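Our house rules for working near the arm, version 3

I have wanted to write this post for months, and I kept putting it off because every time I sat down the rules had changed again. They've finally held still for a while, so I'm grabbing the chance!

If you're new to this blog, I work on a small bench arm at Lightfoot, a shop in Umbridge where we build and repair fixtures. The arm does sorting and handover jobs, meaning it picks a part out of a tray and offers it to a person, or takes one from a person and puts it away. Handover is my favorite thing in the whole field. It's also the place where you can't solve safety by putting up a fence, since the whole point is that somebody's hand and the gripper end up close together. So you need good habits, and habits need writing down.

We did start from the published standards, and you should too. Get the ones that apply where you live, and get a qualified person to do a proper risk assessment with you. What follows is the layer on top of that, the stuff we say to each other at the bench. I love this layer. It's where a big formal document turns into "Hey, where's your sleeve?"

Say who has the arm

At any moment one person has the arm. That person holds the pendant, and that person decides when it moves. If you want it, you ask for it out loud, and the other person says "yours" and hands it over. You answer "mine." It felt like playing pilot for the first couple of days (we giggled a lot), and then it became so normal that I caught myself doing it at home with the TV remote.

The one exception is stopping. Anybody can stop the arm, for any reason, without asking, and the only correct response is "thanks." Lowri Cadwaladr added the "thanks" part when she joined us from Cludton, and I think it's the best line in the rules. Before that, people would stop the arm and then apologize for it. You could hear them getting slower to reach for the button each time. Now stopping it is as ordinary as closing a door.

Slow first, then slower than that

Any new program gets its first run at reduced speed with no part and no person in reach. Then with a part. Then with a person. We don't skip a step when the change is small, and I'll admit I argued against that one. My feeling was that if I'd only nudged a waypoint, surely I could go straight back to the full routine. Lowri asked me to read out loud exactly what I'd changed. I did, and I had the sign wrong on one axis. So, fine! I'm a convert.

Speed for handover work is capped at a number on a card taped beside the controller. I'm not going to print our number here. It came from our arm, our tooling and our assessment, and yours will be different. I really don't want anyone copying it off a blog.

Hands behind the tips until the arm is still

This is the rule people ask about most. When you're about to give the gripper something, or you're checking how it lines up with you, your hand stays on the far side of the fingertips, out of the gap, until the arm has come to a full stop and whoever has the arm has said so. Then you move in. You go in with the part leading, held by its far end, so that the part reaches the fingers well before your own fingers do.

The open position matters here too. We used to let each program open the gripper as much as the author liked, and the result was that you never knew how far the fingers would swing on the way to closing. Now there's one open width for all handover work. You learn what it looks like, and if it looks wrong, you stop. 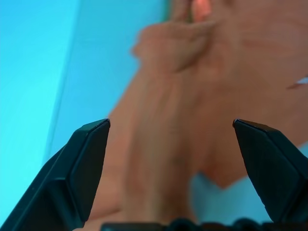
We also banned what we call fishing, where the gripper closes on nothing, opens, shifts a little and tries again on its own. Fishing is fine over a tray. Near a person it's awful, because you end up adjusting to the gripper while the gripper is adjusting to you, and you're both a half beat off. If the first grasp in a handover fails, the arm opens, backs up and waits to be told to go again. It costs us time. I timed it at 2 seconds per miss, and I will happily pay that forever.

Sleeves, rings, lanyards

Boring, I know, but here goes. Sleeves are pushed above the elbow or buttoned tight at the wrist. Rings come off. Lanyards go in a pocket or, better, in the drawer. Long hair is tied back. Gloves get decided job by job, and the decision is written on the job sheet so that it isn't left to whoever happens to be cold that day.

I used to be terrible about lanyards. My badge opens the parts room, and I was in and out of there all day with the thing swinging. What fixed it was moving the hook for badges to the side of the bench where you have to pass it anyway. Cheap fix, and it beat every reminder anyone ever gave me. If there's one general lesson in this post, it might be to look for the hook before you write the rule.

Look at the fingertips every morning

Whoever is first at the bench checks the gripper with the power off. You look for chips on the beveled edges, anything stuck to the gripping faces, and any fastener that doesn't look seated. Then you power up and cycle it open and closed with nobody near it, and you listen. A healthy gripper has a sound, and after a few weeks you'll know yours the way you know your own car.

Finger pads are a wear item. We swap ours every 1,900 cycles, a figure we settled on after watching the texture go smooth on the first set. We'd been blaming slipped parts on the software for ages. Flirner, our in-house handover program, got three separate rewrites for a problem that was sitting right there on the pads! I still feel a bit guilty about that. Poor Flirner.

Write down the near ones

We keep a notebook on the bench, paper, with a pen tied to it. Anything that surprised somebody goes in. It doesn't have to be dangerous. "Arm came in lower than I expected" is a perfectly good entry, and so is "I reached in before I heard the call." No names, unless you want to put your own.

There are 300 entries now, and reading them back in one sitting was the most useful afternoon I've spent on robots. Patterns jump out that you'd never spot from day to day. A big chunk of ours came right after lunch, for example, so the first run after any break is now a slow run with no part, same as for a new program. Another bunch involved someone standing to the left of the bench, where it's hard to see the status light. We put in a second light. The entries about that spot have dried up nicely.

Visitors and cameras

Visitors stand behind the line unless they've had the talk. The talk takes as long as making a cup of coffee, so we usually do both together. If they then want to try a handover (they always do, and I'm always delighted), somebody who works here has the arm and somebody else stands beside the visitor. Both of those people are doing nothing else.

If a camera is running anywhere at the bench, everyone gets told before they come near it, including people who work here every day. They also get told what the footage is for, how long we keep it and who to ask if they want it gone. I used to treat this as a courtesy. It's now a numbered rule with the same weight as the ones about fingers, and I think that's right. People stand differently near a machine when they know what it's recording, and they ought to have the choice.

Things we still argue about

Voice calls are one. "Still" and "mine" are easy to hear in a quiet room and pretty hopeless when the compressor kicks in. I'd like a light for every call. Lowri thinks that too many lights turn into wallpaper, and she has a point, though I haven't given up.

The other is how long a person should work handover before taking a break. We rotate, but we do it by feel, and I don't like that it's by feel. We're going to try fixed turns in July and keep notes in the book. I'll post whatever we end up with, along with the new wording for the glove rule, which is on its fourth draft and currently has a coffee ring across the middle of it.

If your shop has a rule you're fond of, please leave it in the comments. I mean it, I read them all, and the one open width rule came straight from a reader. Odd little ones are especially welcome.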